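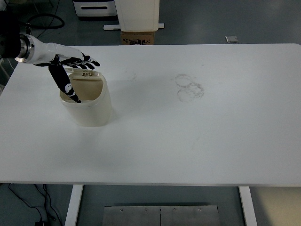

La mesa blanca y el cubito color crema, con la tapa levantada.

Notas para la charla «El cubo pequeño», 4 de noviembre

(Beber agua. Saludar a los de la última fila, que siempre se creen que no los veo.)

Hola a todos. Soy Nele Van Dijk y vengo a hablaros de basura, pero de la poca, de la que cabe en un puño: el sobre del azúcar, la viruta del lápiz, el papelito del caramelo. En Matell llevo bastante tiempo peleándome con las mesas compartidas y cada vez me interesa más lo que se queda encima cuando la gente se levanta.

Empiezo por los cercos. Fijaos en el centro de la mesa, tirando a la derecha: anillos grises, unos montados encima de otros. Parecen huellas de bases redondas, y cualquiera que haya trabajado en una mesa blanca mate los conoce. Me encantan, lo confieso, porque son como un registro de visitas. Pero también son lo primero que ve quien entra por la puerta, y una mesa con cercos invita a dejar otro cerco (y luego el sobrecito, y luego la servilleta hecha una bola).

(Preguntar: ¿quién tiene ahora mismo un papel en el bolsillo porque no ha encontrado dónde tirarlo? Esperar. Enseñar el mío.)

En febrero hicimos una encuesta en las oficinas de Declercq. Contestaron 367 personas y 159 nos dijeron que guardan los papelitos en el bolsillo o en el bolso hasta llegar a casa. ¡Hasta casa! Yo soy de esas, mi abrigo de invierno es un archivo. La papelera grande estaba en el pasillo, a 30 pasos de la mesa más alejada, y para un sobre de azúcar eso es una excursión.

Vamos con el cubo, entonces. Para una mesa yo pido cuatro cosas muy poco espectaculares. Que sea pequeño, que no estorbe al que abre un cuaderno. Que no tenga esquinas, y por eso me gustan los ovalados, que se limpian con una pasada. Que sea claro, a juego con el tablero. Y que lleve tapa con bisagra, que aquí es donde Rosalie Schnyder y yo discutimos siempre.

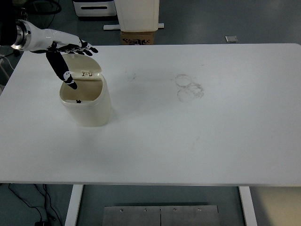
Rosalie dice que la tapa sobra: si hay que levantarla, la gente deja el papel al lado. Y algo de razón tiene, lo he visto mil veces. Mi postura es que la tapa se queda abierta durante la jornada, echada hacia atrás, y se baja al marcharse. Así el gesto de tirar algo no cuesta nada y por la noche la mesa queda presentable. Eso sí, la bisagra tiene que aguantar la tapa de pie ella sola. Si se cae cada dos por tres, gana Rosalie.

(Si hay tiempo, contar lo de la monda de mandarina en Stitine. Si no, saltar.)

Segunda manía mía: vaciarlo antes de que haga falta. Un cubo de este tamaño lleno hasta arriba es peor que no tener cubo. En Rundirix lo vacían al pasar la bayeta, todo en la misma vuelta, y me parece la costumbre más sensata que he visto. Sin bolsa, por cierto. La bolsa asoma, se arruga y queda feísima; mejor enjuagar y secar bien.

Y ya que está la bayeta en la mano, los cercos. Paño húmedo de microfibra, jabón neutro, movimientos largos. Nada de estropajo en un tablero mate, que luego salen brillos y esos ya no se van.

(Turno de preguntas. Seguro que sale lo del reciclaje: decir que los restos de comida van al cubo de la cocina, que este es solo para lo seco. Recoger los vasos antes de irme, ¡sobre todo el mío!)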